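Sowa食品用語集 サポート窓口
対応記録:カタカナ見出し語の一部が検索結果に表示されない事象について

状態:解決済み(経過観察項目あり)
受付日:2025年1月7日
区分:検索機能/索引
優先度:中
影響範囲:用語集本体の語句検索、編集画面の関連語候補
影響のない機能:五十音索引、分類別一覧、個別項目の閲覧、印刷用表示

申告内容

用語集の編集部門より、次のとおり申告を受け付けた。

検索窓に「パイナップル」と入力して検索したところ、該当する見出し語が結果に現れない。五十音索引の「は」行からは当該項目に到達でき、本文の表示にも異常は認められない。別表記である「パインアップル」で検索した場合も、同義語として登録されているはずの項目が表示されない。一方、「鳳梨」と漢字で入力した場合には正しく表示される。

同じ現象は「ドラゴンフルーツ」「バナナ」「グアバ」等でも確認しているが、「マンゴー」「キウイ」「ライム」では発生していない。発生する語と発生しない語の区別がつかないため、調査を願いたい。

なお、外部の利用者からも、昨年のうちに同趣旨と思われる問い合わせが寄せられていたとのことである。当時は入力誤りとして回答しており、本件との関連を含めて確認の対象とした。

該当項目の表示内容(五十音索引から開いた場合)

見出し語:パイナップル
別表記:パインアップル、鳳梨
分類:果実類/熱帯果樹
本文:パイナップル科の多年草。また、その果実。多数の小花の子房および花托等が合着して発達した集合性の果実で、頂部に冠芽をもつ。生食のほか、缶詰、果汁、乾燥品等に加工される。果汁には、たんぱく質を分解する酵素が含まれる。
関連語:冠芽、集合果、ブロメライン、シロップ漬
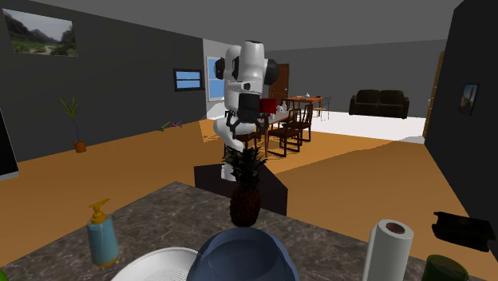 図1 調理台に立てて置いたパイナップル

環境

用語集の公開系:Sowa食品用語集(公開用サーバー)
編集系:Emow(見出し語および本文の入力、校閲、公開処理)
検索系:Kindix(索引の作成および検索応答)
サーバー運用:Clonderoに委託
利用者端末:申告元では機種および閲覧ソフトの異なる複数の端末で再現している。

初期対応

窓口において、標準手順に沿い次の事項を確認した。

閲覧ソフトの一時ファイルを消去した後、同じ語で再検索を行ったが、結果に変化はなかった。閲覧ソフトを別のものに替えた場合、また、ログインせずに一般利用者として検索した場合も同様であった。したがって、端末側の設定および閲覧権限に起因する可能性は低いものと判断した。

次に、公開状態を確認した。当該項目の公開区分は「公開」であり、検索対象からの除外指定もなされていない。公開日時が未来の日時となっている等の不整合も認められなかった。

続いて、入力方法による違いを確認した。全角カタカナ、半角カタカナ、ひらがなのそれぞれで「パイナップル」を検索したところ、いずれも該当なしとなった。ひらがなで入力した場合は内部でカタカナに読み替えて照合する仕様であり、結果が同じとなること自体は仕様どおりである。

ここで、申告元より追加の情報提供があった。項目の画面に表示されている見出し語を選択し、複写して検索窓に貼り付けた場合には、該当項目が正しく表示されるという。窓口の端末でも同じ結果となった。見た目には手入力の場合とまったく同じ文字列であり、この時点で、文字の内部表現に差異がある可能性を疑い、検索系の担当へ引き継いだ。

調査その一:索引の欠落の有無

検索系の担当において、はじめに索引の作成漏れを調査した。公開中の項目の一覧と、索引に登録されている項目の一覧とを識別番号で突き合わせたところ、両者は一致した。索引への登録そのものは行われており、項目が丸ごと欠けているという事実はない。

索引作成処理の実行記録にも、異常終了および再試行の痕跡は残っていなかった。処理は毎夜所定の時刻に開始され、正常に終了している。記憶領域の残量にも余裕があり、Clonderoからも、サーバー側の障害情報はないとの回答を得た。

調査その二:見出し語の内部表現

窓口で得られた所見に基づき、該当項目の見出し語を文字コードの単位で確認した。

画面上では一文字に見える「パ」が、索引の内部では「ハ」と結合用の半濁点という二つの符号の組として格納されていた。「プ」も同様に「フ」と結合用の半濁点に分かれていた。これは、濁点および半濁点を伴う仮名を基底の仮名と記号とに分けて表す形式(以下「分解形」という。)であり、通常の日本語入力で用いられる、一文字を一つの符号で表す形式(以下「合成形」という。)とは照合上区別される。

検索窓に手で入力した語は合成形となるため、分解形で登録された見出し語とは一致しない。画面から複写した語は分解形のまま貼り付けられるため、一致する。先に報告された現象はこれにより説明がつく。

あわせて、「マンゴー」が影響を受けない点についても確認した。「マンゴー」は濁点を伴う「ゴ」を含むため、分解形で登録されていれば同様に検索できなくなるはずである。実際に見出し語を調べたところ、合成形で登録されていた。「キウイ」および「ライム」は濁点も半濁点も含まないため、いずれの形式であっても内部表現は変わらない。発生する語としない語が混在していた事情は、語形の違いと登録時の経路の違いとが重なったことによる。

「鳳梨」で検索できた点については、別表記の欄に漢字表記が単独の語として登録されており、分解形と合成形の差が生じない文字であることから、そのまま一致していたものである。

調査その三:分解形が混入した経路

分解形の見出し語がいつ、どの経路で登録されたかを、Emowの更新履歴により調査した。

該当する項目は、いずれも一括取込の機能を用いて登録または更新されたものであった。編集画面から一項目ずつ入力されたものに、分解形は含まれていない。「マンゴー」の項目は、取込の後に校閲の段階で見出し語を手入力により改めた履歴があり、このときに合成形となったものとみられる。

一括取込に用いられた原稿ファイルのうち、保存されているものを点検した。本文の欄は合成形であったが、見出し語と別表記の欄は分解形であった。原稿の作成手順について編集部門に照会したところ、見出し語の欄は項目ごとに作成された資料ファイルの名称を一覧として書き出し、これを貼り付けて作成しているとの回答であった。ファイルの名称は、作業に用いる機器や共有の方式によっては分解形で書き出されることがあり、これが混入の起点と考えられる。

五十音索引に影響が及ばなかったのは、並べ替えに見出し語そのものではなく、別に設けた読みの欄を使用しているためである。読みの欄は取込時に編集部門が手作業で付しており、合成形で統一されていた。

調査その四:以前は検索できていた理由

申告元からは、同じ項目が過去には検索できていたとの指摘があった。取込の履歴を見る限り、該当項目の多くは相当以前に登録されたものであり、登録当初から検索できなかったのであれば、より早い時期に申告があってしかるべきである。

この点につき、Kindixの更新履歴を確認した。昨年8月に実施した更新において、索引作成時に行われていた文字の正規化処理が、標準で有効の設定から、明示的に指定した場合にのみ有効となる設定へ変更されていた。更新の際には従前の設定ファイルを引き継いだが、従前のファイルには正規化に関する指定がなく(標準で有効であったため、記述を要しなかった。)、結果として処理が無効の状態となっていた。

更新後ただちに全項目が影響を受けたわけではない。夜間の索引作成は、前回から変更のあった項目のみを対象とする差分方式であるため、変更のない項目については旧来の正規化済みの索引が残り、検索が可能であった。その後、本文の修正や関連語の追加等により項目が更新されるたびに、正規化されない状態で索引が作り直され、検索できない項目が徐々に増加したものである。

昨年のうちに寄せられた外部利用者からの問い合わせについても、対象となった語が該当項目の別表記に含まれ、問い合わせ以前に項目が更新されていたことを確認した。入力誤りとした当時の回答は適切でなかったため、訂正の回答を送付することとした。

調査その五:同義語辞書

本件では、同義語として登録された「パインアップル」による検索も失敗していた。これについては、文字の内部表現とは別の原因が関与していないかを個別に調査した。

同義語辞書の内容を確認したところ、「パイナップル」と「パインアップル」の対応は合成形で正しく記述されていた。しかし、検索時の動作を記録して追跡すると、この対応が読み込まれていないことが判明した。辞書ファイルの先頭付近に記述された語では読み替えが機能し、後方に記述された語では機能しない。

設定を確認した結果、辞書の読込行数に上限が設けられており、その値が1000行であった。辞書は注釈の行を含めてこの上限を超えており、超過した部分は警告のみを記録して読み飛ばされていた。警告は通常の監視の対象となる水準より低い区分で記録されていたため、担当者に通知されることはなかった。

すなわち、「パインアップル」で検索できない状態には、別表記の欄が分解形で登録されていたことと、同義語辞書の該当行が読み込まれていなかったことの二つの原因が重なっている。いずれか一方のみを修正した場合にも検索結果に表示はされるが、辞書の不備が残れば別の語で同種の事象が生じるため、両者を是正の対象とした。

影響を受けた項目

公開中の全項目を対象に、見出し語、別表記および関連語の各欄を検査した。分解形の文字を一箇所以上含む項目は533件であった。分類別では果実類、菓子類および調味料に多く、いずれも一括取込が多用された分類である。魚介類および山菜類では、見出し語が漢字またはひらがなの手入力を主としていたため、影響はごく限られていた。

本文の欄から分解形の文字は検出されなかった。ただし、引用文献の欄に分解形を含むものが7件あった。引用文献の欄は検索の対象ではないが、書誌の突合に支障を来すおそれがあることから、あわせて修正することとした。

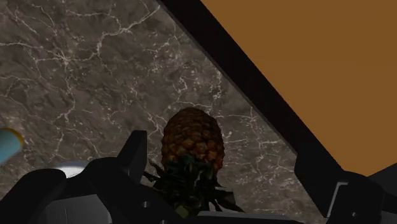

対応方針の検討

是正の方法として、検索系で正規化を行う案と、登録済みのデータそのものを合成形に改める案とを検討した。

前者は、設定の変更と索引の全件再作成により速やかに実施でき、登録データに手を加える必要がない。その一方で、編集画面の関連語候補や外部への書き出し等、Kindixを経由しない機能では差異が残る。後者は、原因となるデータの不統一を解消できるが、更新履歴の上で多数の項目が一斉に変更されたこととなり、更新日順の一覧や更新通知に影響する。

協議の結果、前者を先に実施して利用者への影響を解消した上で、後者を更新日時を保持する保守用の処理により実施することとした。

正規化の方式についても検討を要した。半角カタカナや囲み文字までを統一する方式を採用した場合、単位記号や、書名に用いられた特殊な文字の表記が変わるおそれがある。登録データの修正には、濁点および半濁点の合成に限って影響する方式を用い、文字の見た目や意味を変えないこととした。検索系においては照合のためにのみ正規化した文字列を用いることから、半角と全角の違いを吸収する従前の設定を維持した。

実施内容

一 事前の保全
登録データおよび索引の複製を取得し、別の領域に保存した。複製から検証用の環境を構築し、以下の作業をあらかじめ試行した。

二 正規化処理の有効化
Kindixの設定ファイルに正規化の指定を明記した。索引作成時と検索語の受付時の双方に同一の処理を適用し、片方のみが有効となることのないよう、共通の定義を参照する記述に改めた。

三 索引の全件再作成
差分方式によらず、全項目を対象として索引を作り直した。作業中は旧索引で応答を継続し、完成後に切り替えたため、検索の停止は生じていない。処理の所要時間は約4時間であった。

四 同義語辞書の是正
読込行数の上限を引き上げるとともに、重複する行および使用されていない注釈を整理した。上限を超過した場合には、読み飛ばしではなく処理の中断として記録し、監視の通知対象とする設定に変更した。

五 登録データの修正
見出し語、別表記、関連語および引用文献の各欄を合成形に変換した。変換の前後で表示上の差異が生じないことを検証用環境で照合した後、公開系に適用した。

作業中に生じた事項

登録データの修正を検証用環境で試行した際、関連語のリンクの一部が切れる事象が発生した。関連語のリンクは、相手方の見出し語の文字列を鍵として解決される箇所と、識別番号により解決される箇所とが混在しており、前者では見出し語のみが先に合成形となった時点で参照が成立しなくなっていた。

このため、見出し語と関連語を同時に変換し、両者の変換が完了するまで公開系へ反映しない手順に改めた。再試行ではリンク切れは発生せず、公開系への適用後も同様であった。文字列を鍵とする参照を残していること自体が今後の障害要因となりうるため、識別番号への統一を別の案件として起票した。

また、個別項目の閲覧用アドレスに見出し語を含む旧形式のものがあり、外部のサイトから分解形のアドレスで参照されている場合があることが判明した。旧アドレスからの参照についても現行の項目へ転送されるよう設定を追加した。

確認結果

作業完了後、次のとおり動作を確認した。

「パイナップル」の検索は、全角カタカナ、半角カタカナおよびひらがなのいずれの入力でも、該当項目が先頭に表示された。
「パインアップル」の検索により、「パイナップル」の項目が同義語による一致として表示された。
「鳳梨」の検索結果は、従前と変わらない。
「ドラゴンフルーツ」「バナナ」「グアバ」の検索は、いずれも正しく表示された。
「マンゴー」「キウイ」「ライム」の検索結果に変化はなかった。
画面から複写した見出し語を貼り付けた検索は、正しく表示された。
五十音索引および分類別一覧の並び順に変化はなかった。
更新日順の一覧に、今回の修正による順序の変動は認められなかった。

影響を受けた全項目について、手入力に相当する合成形の見出し語を用いた自動検索を行い、すべての項目が結果に含まれることを確認した。申告元にも確認を依頼し、事象が解消した旨の回答を得た。

再発防止

Emowの一括取込に、取込時点で各欄を合成形へ変換する処理を追加した。変換が行われた場合は、対象となった項目と欄を取込結果の画面に表示する。編集部門における原稿の作成手順は、従来のままで差し支えない。

Kindixの更新手順書に、標準設定の変更点を更新前後で比較する工程を加えた。設定ファイルに記述のない項目についても、実際に適用されている値を書き出して比較するものとし、比較結果は更新の記録に添付する。

更新後の動作試験に用いる語の一覧に、濁点および半濁点を含む語、長音を含む語、漢字による別表記をもつ語、同義語辞書の末尾に記述された語を追加した。従来の試験語は漢字およびひらがなの語に偏っており、昨年の更新時には本件を検出できなかった。

窓口の対応手順には、検索で該当がない旨の申告を受けた際、五十音索引から当該項目への到達可否を確認すること、および画面から複写した語による検索を試みることを追記した。両者の結果が手入力による検索と異なる場合は、入力誤りとして処理せず、検索系の担当へ引き継ぐこととする。

利用者への案内

用語集のお知らせ欄に、次の文面を掲載した。

「カタカナの見出し語の一部が検索結果に表示されない状態となっておりましたが、修正が完了いたしました。ご利用の皆様にご不便をおかけしましたことをお詫び申し上げます。過去に検索して該当がなかった語につきましては、お手数ですが改めて検索くださいますようお願いいたします。なお、用語の解説内容に変更はございません。」

外部利用者への訂正の回答は、編集部門の確認を経て送付済みである。

残件

関連語リンクの識別番号への統一については、別の案件にて対応する。
書き出し機能により過去に提供したデータには分解形が残っているため、提供先からの申出に応じて再提供を行う。
夜間の索引作成における警告の件数を当面のあいだ記録し、増加が認められた場合は本記録に追記する。

関連文書

Kindix更新手順書(改訂版)
Emow一括取込の手引(「文字の統一について」の節を追加)
Sowa食品用語集 同義語辞書の記述規則

以上をもって本件を解決済みとし、残件の経過は検索系の担当が管理する。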